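Shafiq Paul has been trying to return a kettle since March, and he wants it understood that the kettle is no longer the point. The kettle cost less than the shoes he has worn down walking it to the post office. He has bought another one, which works. The first sits by his front door in its original carton, taped, untaped and taped again, and visitors hang their coats on it.

What keeps him going is the form. To send the kettle back he needs a return number. To get a return number he has to enter the order number, and the site tells him the order is too old to have one. It wasn't too old when he started. He has the screenshots, in a folder, and the folder has subfolders.

I went to see him in Susberg because I had begun to suspect that sending things back is now the largest hobby in the country, ahead of gardening and well ahead of reading. Everyone I know has a parcel by the door. We bring goods into the house on a kind of trial basis, like foster cats, and then spend our Saturday mornings in line with a roll of tape on one wrist.

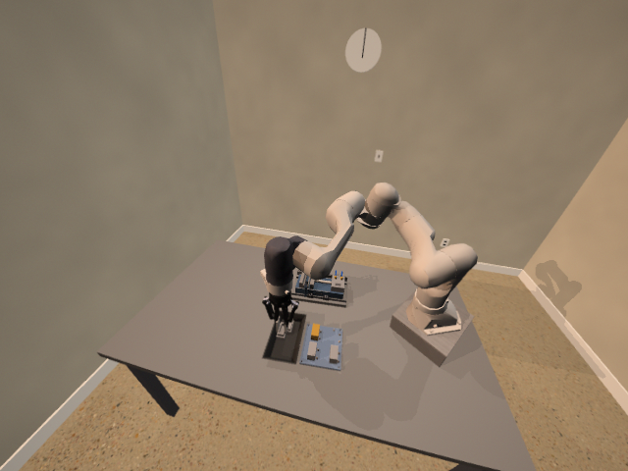 *A small part, held over the tray.*

The line in Susberg forms outside a stationery store called Grolus, which takes in parcels at a counter in back, behind the greeting cards. Grolus used to sell pens. It still does, in theory, but the pens have been moved up to a shelf you need a stool to reach, and the floor they once occupied belongs to other people's trousers. The woman at the counter has a scanner and a look. The look is for people who have wrapped a lamp in a bedsheet.

You learn things standing there. You learn that a man will drive in from Radska, forty minutes on a bad road, to return a phone case. You learn that couples who would never argue in a restaurant will argue over who threw out the inner box. The inner box is a serious matter. Companies that will forgive you for wearing a coat to two weddings won't forgive you for losing the cardboard insert it came with, and so there are attics all over town full of nothing but inserts, kept for things that stopped working years ago.

My own attic has 2 of them for blenders. I have never owned two blenders at once. I can't account for it and I've stopped going up there.

**Where it goes**

Most people picture the parcel traveling straight back to a shelf, where it waits for somebody with better judgment. I pictured this too. It's a comforting idea, a little like the farm upstate where the family dog went.

A fair amount of what leaves Susberg goes to a shed outside Holovko, and I was allowed in on the condition that I touched nothing and wore a vest. The shed takes in 4000 parcels on a Monday, which is the heavy day, everyone having spent Sunday trying things on. Inside each is whatever the customer felt like putting in. The toaster carton may hold a toaster. It may hold an older toaster, with crumbs. One carton, opened while I was standing there, held a single boot and a note of apology to nobody in particular, and the boot was given a sticker and sent along with everything else.

The stickers decide. There are 9 colors, and I was taken through them twice and can reliably tell you two: green means it can be sold again, and brown means it can't be sold, mended, given away or looked at for very long. The rest are shades of maybe. Maybe goes onto pallets, the pallets are wrapped in plastic, and men with vans buy them without being allowed to see what's in the middle. One of these men told me he'd once paid good money for a pallet that was all left-hand oven gloves. He sounded proud of it. He still has some, if you're interested.
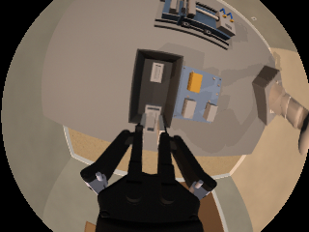

**FEATURES DESK | Home & Money**

Shafiq's kettle has never made it as far as Holovko. He came close in the summer, when a chat window agreed that he had been treated badly and offered him a voucher for ten percent off a kettle. He declined on principle. He then took it, a week later, when his wife pointed out that they could use it on towels. The towels arrived in the wrong color.

They were sent back without any trouble at all, and the money was in his account before he'd got home from Grolus. He finds this very hard to talk about.

I asked whether he had thought of giving the kettle away. He had. His sister didn't want it, on the grounds that it was faulty. The charity store wouldn't touch anything with a plug. A neighbor took it and brought it back the following evening, in the carton, with the insert in the right way around, and asked if he needed anything signed.

On Wednesday, September 15, 2021, he got an email asking him to rate his purchase. He gave it four stars. The carton, he says, is excellent.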